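Part-time room cleaner, Karamanlidis guest rooms, Flaltitville

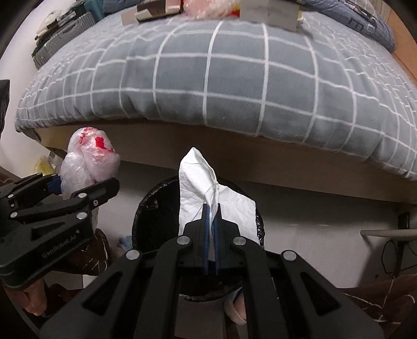 Bedroom with gray grid comforter and lined trash can.

Karamanlidis is hiring one part-time cleaner for furnished rooms rented by the month. Start date is 16 Oct 2023.

The work:
Make beds and change comforters
Empty trash cans and put in new bags
Dust, vacuum and wipe down walls
Pack items left by guests and label the boxes

Each shift covers 5 rooms. Guests often leave suitcases and boxes on the beds - move them with care and put them back where they were.

You must be able to lift a full suitcase. Cleaning experience is helpful but not required. Supplies are provided. Shifts start at 10 a.m.

To apply, leave your name and phone number at the Stolance front desk.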